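Restholm equipment planning catch-up, Feb 24, 2019

I'm on minutes again, so blame me for the spelling! Njoroge Biwott chaired, and we got going once he'd found the Solonness quote in his inbox.

First up was whether we buy a second folding station or keep putting money into the one we've got. I'm for a second one (no surprise to anybody), but the quote only holds until March and it doesn't include grippers, which seems cheeky to me. Njoroge wants Shirima to price the same setup before we sign anything. Agreed.

Spares next. We're putting in for 8 gripper pads and 6 cable clips, all from Ernura, and I'll colour-code the order sheet so freight stops getting lumped in with parts.
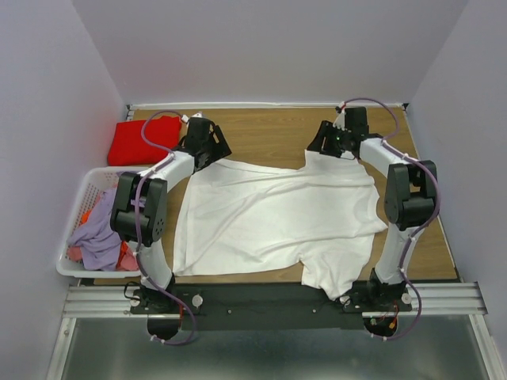 T-shirts stay the main job for now, and towels can wait until the new budget is settled. I asked if we could have a bigger table while we're at it and got a "maybe", so I'm writing it down as a maybe.

Actions: Njoroge to ring Shirima, me to do the order sheet and chase Solonness about the grippers.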